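**Cable slack rule in the Cornalton shared-room guidelines — is anyone following it?**
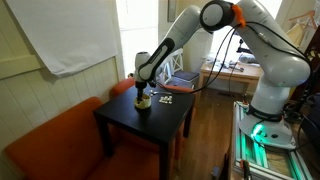 *Arm on the rail frame, gripper at the cup. Look at the cable run from the elbow back to the base.*

**hexnut_633** wrote:

Posting because the new Cornalton guidelines landed on 10th February and I've read section 3 more times than I'd like. It says external cables on an arm working near furniture must be "restrained along their full length with no free loops." Our setup has the bundle coming down off the elbow in slack curves, with an orange clip up at the joint. By the letter of it, we fail.

I don't buy the rule. You need slack at a joint that turns. Strap it tight and you pull a connector the first time the wrist goes somewhere odd. Does whoever wrote this run an arm?

---

**pallet_jack** wrote:

They do, or did. The wording is lifted from the old Torik house rules, and those were for a fenced cell with nothing in it but a conveyor. Makes sense there. Makes a lot less sense next to two armchairs and a side table.

I'd still want a second tie point halfway down the upper link. One hooked chair back and you've got a bad afternoon.

---

**dullblade** wrote:

> You need slack at a joint that turns.

You need a *measured* amount of slack. Everybody says "it needs slack" and then hangs whatever length the cable came in. What's your loop at full reach? If you can't answer that, the rule is doing its job by annoying you.

---

**hexnut_633** wrote:

Fair. Haven't measured it at full reach. I have at the pose we use for the cup task, and it clears the chairs.

---

**dullblade** wrote:

So you've checked one pose.

---

**mintyfresh78** wrote:

Can we talk about the part of the guidelines that matters more? 3.2 says keep a clear floor zone of 625 mm past the reach of the arm. In a furnished room. Take out the chairs and the desk and you've got a different room, and the whole point of the Hilidel work is that people live with this stuff around them.

What I'd like to see is a speed and force limit tied to what's close by, written down, with somebody signing for it. A tape line on the floor tells me nothing about how hard the gripper comes down on a cup.

---

**pallet_jack** wrote:

Floor zone is for people, cup is for the gripper settings. Two separate problems. I wouldn't drop either one.

But yes, 625 is a weird number to hand a living room. I asked where it came from and got "it's from the previous version." Great.

---

**slowfeed** wrote:

Unpopular view, I guess, but I like the green light rule (section 5, base status light has to be visible from the door). We painted over nothing, moved nothing, and now anyone walking in can see it. Cheap and it took no time.

---

**dullblade** wrote:

Visible is one thing. Does anyone walking in know what green means on that arm? On ours it means something different from what the last one used. 5 doesn't say a word about posting the color key. So people see a green glow, decide it must be fine, and walk right up to it. I'd call that worse than no light.

---

**slowfeed** wrote:

OK, that's a decent point. I'll put a card on the door.

---

**hexnut_633** wrote:

Back to cables, please. I went through the Dudás checklist too, the one people keep linking. It just says "cables must not reach any object the arm is not meant to touch, in any pose in the program." I can test that. I run the program slow, I stand there with a hand on the stop, I watch the bundle. Done.

Compare that with "no free loops," which I can only pass by doing something dumb to the wiring.

---

**pallet_jack** wrote:

Dudás wording is better, agreed. It has a hole, though. "Any pose in the program" won't help you when somebody hand-guides the arm between runs. That's when ours caught a lamp.

---

**mintyfresh78** wrote:

Same here, except it was a coat hanger. It was always going to be a hanger.

---

**dullblade** wrote:

Then write it as "any pose the arm can be moved to by program or by hand" and send it in. Comments are open until November. I have my doubts that anyone reads them, since the comments on the last version got a form reply and the same text back. Send it anyway.

---

**hexnut_633** wrote:

Will do. I'll add a tie point and measure the loop at full reach first so I'm not arguing from one pose. Still think section 3 is wrong as written.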